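3.2 Drainage and drying of shared table utensils

Moisture held at the base of a utensil holder is the main factor in mould growth on untreated wooden chopsticks (Srithong and Cronin).

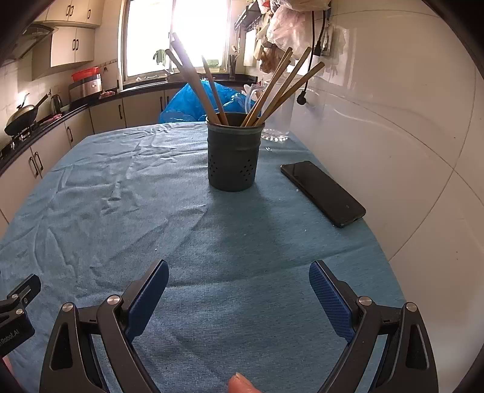

Figure 4. Chopsticks standing in a ventilated cylindrical holder.

Samples were collected in July from two canteens, Dovdale and Omby. At each site 200 chopsticks were washed at 590 kPa, shaken once and stored upright for 20 hours. Swabs were taken from the lowest part of each stick and plated by the method given in Section 2.4. Plates with more than 1000 colonies were recorded as saturated and left out of the mean.

Storage in closed holders gave higher counts at both sites. The difference was smaller at Omby, where the drying room was heated overnight. Stick length had no measurable effect. Results for lacquered sticks are given separately in Section 3.3.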